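4.3 Puesta en posición y revisión del cableado de la célula Fenis de dos brazos

Este apartado se aplica a las células Fenis de sobremesa con dos brazos montados sobre un raíl común. Antes de empezar hay que haber terminado el montaje mecánico (4.1) y la asignación de direcciones de los actuadores (4.2). El trabajo lleva unos minutos si el cableado viene bien guiado de origen, y bastante más si hay que rehacer alguna curva.

Herramientas y material

Llave hexagonal del juego suministrado
Bridas de velcro (no usar bridas de plástico en las muñecas)
Cable de repuesto Polat, si se va a sustituir el de la pinza
Paño seco
Ordenador con Wekix instalado

PRECAUCIÓN: con el par activado, los brazos pueden moverse sin aviso al recibir una orden. No introduzca las manos entre las dos pinzas mientras los indicadores de las muñecas estén encendidos en verde.

Preparación

1. Despeje la mesa. No debe quedar ninguna herramienta en la zona que barren los brazos.

2. Compruebe que el raíl está apretado contra el borde de la mesa. Si se mueve al empujarlo con la mano, vuelva al punto 4.1 y repita el apriete.

3. Conecte la alimentación y espere a que se enciendan los indicadores de las dos muñecas.

4. Abra Wekix y seleccione Mantenimiento > Posición de encuentro. La velocidad queda limitada automáticamente al 18 % y no se puede aumentar desde esta pantalla.

5. Pulse Mover. Los brazos suben desde sus bases y avanzan en diagonal hacia el centro de la mesa hasta que las puntas quedan enfrentadas, con una pequeña separación entre ellas. Las pinzas no deben tocarse en ningún momento. Si ve que van a hacerlo, pulse la parada de emergencia y repita la calibración del brazo derecho antes de continuar.

Nota: en la posición de encuentro los cables de muñeca trabajan casi con la extensión máxima. Por eso la revisión se hace aquí y no en la posición de reposo, donde un cable corto puede pasar inadvertido.

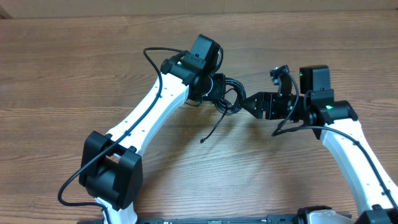
Revisión de los cables

6. Siga con la vista el cable de cada brazo desde la muñeca hasta la base. Debe formar un bucle amplio detrás de la muñeca, bajar a lo largo del eslabón blanco y llegar a la base sin quedar tirante.

7. Revise el paso por las articulaciones inferiores. El cable puede pasar por delante de la carcasa, pero no debe quedar entre la carcasa y el eslabón. Si queda atrapado, quite el par, libérelo y vuelva al paso 4.

8. En la pinza derecha, compruebe el cable de la cámara. Tire de él con suavidad junto al conector; el soporte de la cámara no debe girar.

9. Si hay cable sobrante enrollado en una pinza, anote por qué lado sale el extremo libre antes de retirarlo. Un conector que cuelga hacia la mesa puede engancharse durante el movimiento de retorno. Para retirarlo, desactive primero el par y sujete el brazo con la otra mano – sin par, el brazo cae por su propio peso.

10. Sujete los tramos sueltos con velcro, sin apretar. Deje libre el bucle de la muñeca.

Comprobación final

11. Retire las manos, active el par y ejecute el ciclo corto. Son 22 movimientos y terminan de nuevo en la posición de encuentro.

12. Abra el registro y busque errores de comunicación. El mensaje 1570 indica que un actuador ha dejado de responder durante el ciclo. Casi siempre es un conector mal encajado en la muñeca; apague la célula, vuelva a conectarlo y repita el paso 11.

13. Pulse Reposo y espere a que los dos brazos se detengan antes de cortar la alimentación.

Repita esta revisión cada 300 horas de funcionamiento, y también después de cambiar una pinza o mover la mesa. En las células con alimentador Flukholm hay que desconectar además el alimentador antes del paso 3; el procedimiento figura en el anexo B.

Para la sustitución completa del cable de muñeca, véase 4.4.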